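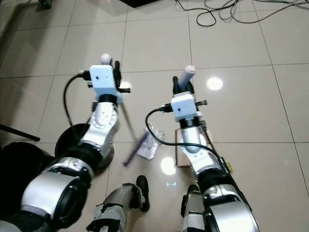

Point d'étape d'août : le sol de la salle commune

Bonjour Kyung-tae,

Je t'avais promis des nouvelles avant la fin du mois, les voilà, et un peu plus longues que prévu (tu me connais). Je reprends dans l'ordre de ta grille, enfin presque, j'ai mis l'argent à la fin parce que c'est toujours ce que je rédige en dernier.

Pour situer les choses si tu fais suivre ce mot à d'autres chez Treseo : la subvention sert à remettre en service la salle commune de la maison Cistia et à écrire, en la rangeant pour de bon, un petit guide de rangement que les habitants pourront garder. On avait découpé le travail en trois zones, les placards, le coin cuisine et le sol. Les placards étaient terminés au dernier rapport. Août a été le mois du sol.

Où on en est

Le sol, c'est du grand carreau beige, et je l'aime beaucoup maintenant que je le vois ! Quand on a commencé, il fallait enjamber des cartons pour aller d'un mur à l'autre. Ce qui traîne encore, ce sont des bricoles du genre de la bouteille en plastique transparent posée à même le carrelage, ou de la longue tige fine au bout violet. La bouteille transparente sur du beige clair, soit dit en passant, c'est le piège parfait, on la voit à peine selon la lumière, et j'ai ajouté une ligne là-dessus dans le guide : commencer par le transparent, finir par le coloré. Joon-young Cheon trouvait ça exagéré. Il a quand même laissé la ligne.

Les cartons sont presque tous partis, soit à l'étage, soit à la déchetterie, soit chez Kondari qui reprend les livres. Kondari est venu deux fois avec la camionnette et nous a laissé des bacs pliables qu'on peut garder jusqu'à la fin du projet. C'est un vrai coup de main, on n'avait rien budgété pour ça.

Le tri du petit matériel

C'est là que j'ai passé le plus de temps, et je le dis franchement, j'avais sous-estimé. Les gros objets, on sait où ils vont. Les petits, les tubes, les balles, les baguettes, tout ce qui roule sous un meuble et ressort trois semaines plus tard, personne n'est d'accord sur leur place. Au départ j'avais dessiné un classement par activité (jeux, bricolage, atelier du soir). Ça tenait très bien sur le papier. Dans la salle, on restait plantés avec un tube dans la main à se demander si c'était du bricolage ou de l'atelier.

Du coup j'ai tout repris par forme. Le long et fin va debout, dans le bac haut près de la porte. Ce qui roule va dans un bac à rebord. Les bouteilles vides vont au recyclage, les pleines au coin cuisine, et on ne discute pas. Depuis, ça va nettement plus vite, et les gens qui arrivent en cours de séance comprennent sans qu'on leur explique.

J'ai aussi tenu l'inventaire, comme tu l'avais demandé. On en est à 283 objets notés, avec pour chacun l'endroit où il doit finir. Il manque encore le contenu de l'armoire métallique, que je n'ouvrirai qu'en septembre, la clé est chez Yeon et Yeon est fermé tout l'été.

Le guide

Le premier jet est écrit. Il fait beaucoup trop de pages ! Joon-young l'a relu et m'a rendu un paquet de feuilles couvert de rouge, il a raison sur presque tout. Ce qu'on garde pour le moment :

- dégager d'abord un passage de la porte à la fenêtre
- ramasser tout ce qui est au sol avant de toucher aux tables
- trier par forme, et décider une seule fois
- ne jamais poser un bac plein dans le passage, même pour deux minutes
- balayer en dernier, en partant du fond

Le dernier point a l'air idiot mais on l'a fait à l'envers deux séances de suite. La partie sur les étiquettes est à réécrire entièrement, je voulais des mots, Joon-young veut des dessins, et vu que la moitié des habitants ne lit pas le français couramment je pense que je vais céder. Si tu connais quelqu'un qui dessine simplement, je suis preneuse.

Ce qui a coincé

Les horaires, surtout. La salle est prise par la gym douce jusqu'à 16 h, et le temps de tout sortir il est déjà la demie. J'ai demandé à la maison s'il était possible d'avoir une matinée en septembre, j'attends la réponse.

L'autre souci, ce sont les bacs eux-mêmes. Ceux que j'avais commandés sont trop profonds, les petites choses disparaissent au fond et on se retrouve à tout renverser pour trouver une balle. J'en ai renvoyé une partie. Les bacs plats sont plus chers mais il en faut moins, et au final la différence est petite, tu verras ça dans les comptes.

Et puis le carrelage est dur, très dur. Tout ce qui tombe fait un bruit pas possible, et la voisine du dessous est descendue (enfin, montée) nous le dire. Gentiment ! On a mis une chute de tapis sous l'étagère où on vide les bacs et depuis, plus de plainte.

L'argent

On a dépensé presque 1 000 euros sur la ligne matériel depuis le début, bacs et étagères compris, remboursement des bacs profonds non déduit. Les étiquettes et la plastifieuse ont coûté 90 euros. Je n'ai pas touché à la ligne impression, il y a toujours dessus de quoi tirer les 100 exemplaires du guide comme prévu dans la convention. Je t'envoie les factures à part, elles sont scannées mais pas encore dans le bon ordre, laisse-moi un peu de temps là-dessus.

Une question pendant que j'y pense : est-ce que je peux passer le tapis sur la ligne matériel, ou il faut un avenant ? C'est une petite somme, mais j'en voudrais un vrai, pas une chute, et j'aimerais mieux te demander avant.

Pour septembre

Finir le sol, pour commencer. Ensuite l'armoire dès que Yeon rouvre, puis le coin cuisine, où il y a surtout de la vaisselle dépareillée à trier et un tiroir dont je ne veux même pas parler par écrit. Joon-young prend les étiquettes. Moi je raccourcis le guide, et je voudrais le faire essayer par deux ou trois habitants qui n'ont pas participé au rangement, pour voir où ils se perdent.

Si tu veux passer, viens plutôt en fin d'après-midi, après la gym, et préviens-moi la veille pour que je te fasse ouvrir la porte de la cour, l'interphone est toujours en panne.

À bientôt, et merci encore pour la rallonge de délai.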